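2 min read

The Snack Stand, One Month In

So I finally did the thing I'd been threatening to do since spring and set up a proper snack stand at work! We're a small office on the Otgate side of Joltville, and until now our snack system was a drawer. Things went into the drawer and were not seen again for weeks. I once pulled out a granola bar that had gone flat as a bookmark.

The stand is a clear acrylic one with three steps (I think it's meant for nail polish, or maybe little figurines). I got it from Matos, the discount place by the bus station, and carried it home on my lap because I was scared of scratching it. The rule for the office is simple: take one, and if you're going to the store anyway, bring something back. I change the layout whenever I'm bored, which is pretty often, and I've been keeping this page so the folks at our other location can steal ideas. 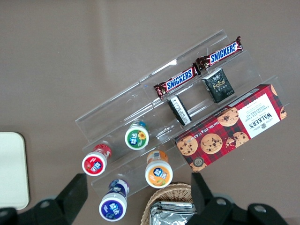
Snickers up top, gum down the left, and the Walkers shortbread leaning across the lower right.

I love this mix. Snickers always get the top step, end to end, since those are what people come over for and I like them to be easy to grab. The shortbread is the chocolate chip kind, 175g, and the box is really too big for the steps, but that red tartan cheers up the whole table so it stays. If anyone has a trick for tall boxes on a short stand, please tell me. I've tried laying them flat behind it and then people forget they exist.

The little bottles are Yida gum, and I'm a bit obsessed with them. The labels come in different colors, and the green one has a yellow flower on it that looks like a tiny sunflower. They're a great size for the lower steps, and the lids close again, so you can take a couple of pieces and put the bottle back (please put the bottle back!).

I also like to tuck small packets in the middle, like the dark green one with "Face" in gold letters. Flat things fill the gaps nicely and they stand up better than you'd expect.

Next up I want to try a savory week, with crackers and those roasted peas I can never stop eating. I'm also looking at a second stand, the four-step one, if Matos still has it. Send me your snack requests, and no, I'm not doing sardines again.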